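Feb 21, 2021
By Vilho Saarinen
11 min read

4. Where the washing machine lives

4.1 The machine and its corner

When we first drew up the household survey in Dernurthorpe, we imagined that most of our questions would be about clothes: how many loads, how full, at what temperature, and who in the family decided that a shirt was dirty enough to count. It took a few long kitchen-table conversations (and a great deal of coffee, for which we thank our hosts warmly) before we understood that people wanted to talk about the corner the machine stands in at least as much as what goes into it. Of the 106 households that let us in, 77 had a front-loading washer, and it is these homes that the present section deals with.

A front-loader asks for more floor than its footprint suggests. The door needs its own half circle of free space, and somebody has to be able to crouch in front of it with a basket. Papadopoulos, in an earlier study of rented flats in Denunmont, called this the "swing allowance," and we have happily borrowed the term. Our participants had simpler ways of putting it. One retired baker told us she had chosen her apartment by opening an imaginary washer door in the bathroom while the agent waited in the hall.

Then there is the matter of the cables. Many of the homes we visited were wired long before anyone planned on a washer, a dryer and a phone charger sharing one wall, and the nearest socket may not be the one that ends up being used. Figure 6 shows a washer set against a plain wall with its door fully open; a white power cable runs from behind it over the concrete floor to a power strip at the left, and a small wall socket box can be seen just above the baseboard.
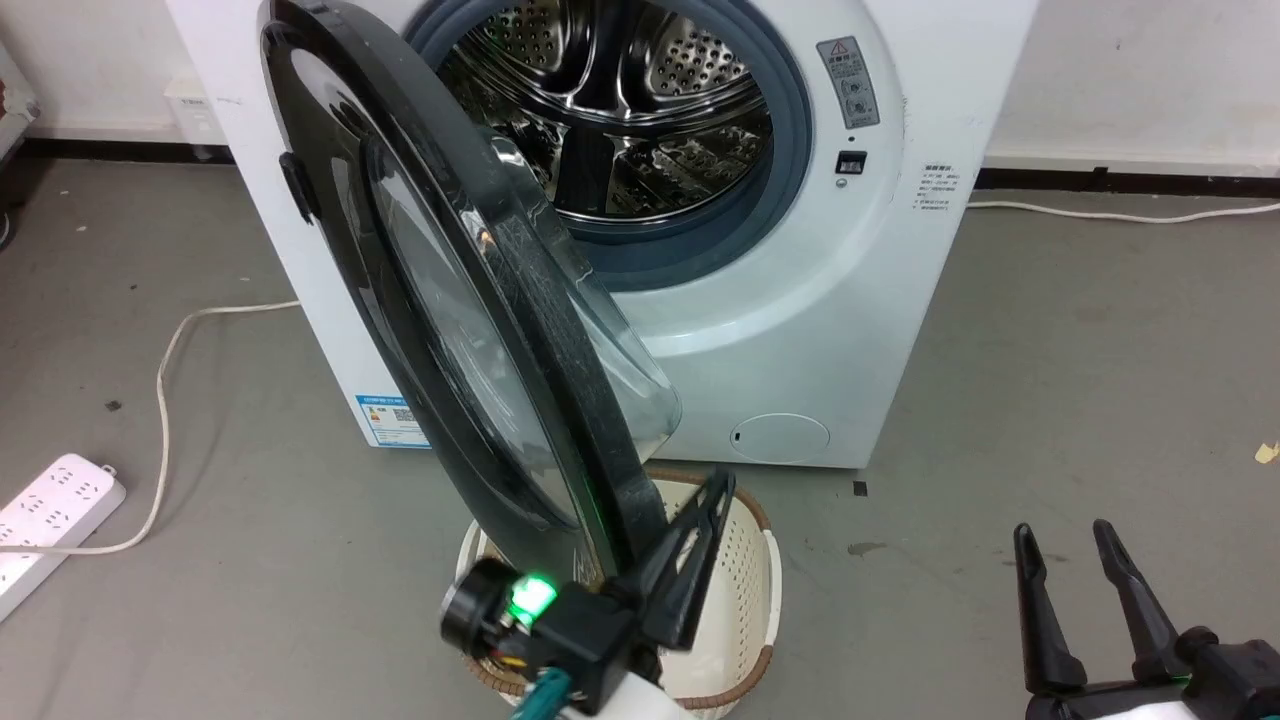

4.2 Airing the drum

Leaving the door open between loads was the habit people defended with the most feeling, and we were glad to let them. Several had learned it from a mother or a neighbor, and a few had come to it after a smell they did not care to describe to us in detail. In the 18 homes that kept a laundry diary for us during June, the open door came up again and again, usually as a complaint about whoever had closed it.

The rubber gasket got less attention. We asked each diary keeper to note when they wiped the folded lip around the opening, and most wrote down a single wipe for the whole month, some adding that they had only done it on account of the diary. The Mirkel questionnaire, which we used for the closing interviews, has no item on gaskets at all, so we added one by hand. The filter, behind its little cover low on the front, fared worse still, and two participants were surprised to hear that theirs could be opened.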